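Facilities Service Desk
Ticket 252
Subject: Reception phones drop calls on transfer
Site: Indum Building, second floor
Opened by: Hazel Mahmoud, Front Office
Assigned to: Brodie Goodwin, Communications Support
Priority: 2
Status: Closed
Opened: July 6, 2026

Reported problem
Calls answered at the reception desk are lost when they are transferred to an extension in the Peslow annex. The caller hears one ring and then silence. The receiving phone shows a missed call with no number. Transfers within the Indum Building are not affected. Outside calls placed directly to the annex extensions connect normally.

Requester comment
The front office has been taking messages by hand and asking staff to call back. Please advise whether callers may be given the direct numbers in the meantime. H. Mahmoud

Support response
Direct numbers may be given out until further notice. Please record the time of each failed transfer and the extension dialed. B. Goodwin

Troubleshooting log

Entry 1
Test transfers were placed from the reception phone to 3 annex extensions. All failed. The same transfers were placed from a spare phone at the same desk and failed in the same way. The handset was ruled out.

Entry 2
Announced transfers, in which the receptionist waits for an answer before releasing the call, were completed without error. Only blind transfers were lost. The requester was asked to use announced transfers for annex calls.

Entry 3
Tamsin Kowalczyk compared the call routing tables for both buildings. The annex table still listed the former gateway address as the return path for transferred calls. The address was retired when the Bunnag line was moved to the new cabinet. A change request was submitted and approved by Vasiliki Alexiou.

Entry 4
The return path was corrected and the annex gateway restarted after business hours. Blind transfers to all extensions on the failed list were completed. Voicemail forwarding was tested and found to be in order. The room sheet for the annex was updated with the new gateway address.
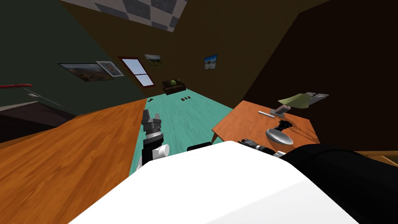
Entry 5
The requester confirmed that transfers were working from both reception phones. One call to the mail room was reported as lost. Review of the call record showed that the extension had been set to Do Not Disturb. No fault was found.

Resolution
Outdated return path in the annex routing table. Corrected under the approved change request. Direct numbers should no longer be given to outside callers.

Follow-up
The routing tables for the Alier site will be checked for the same entry in August. Owner: T. Kowalczyk.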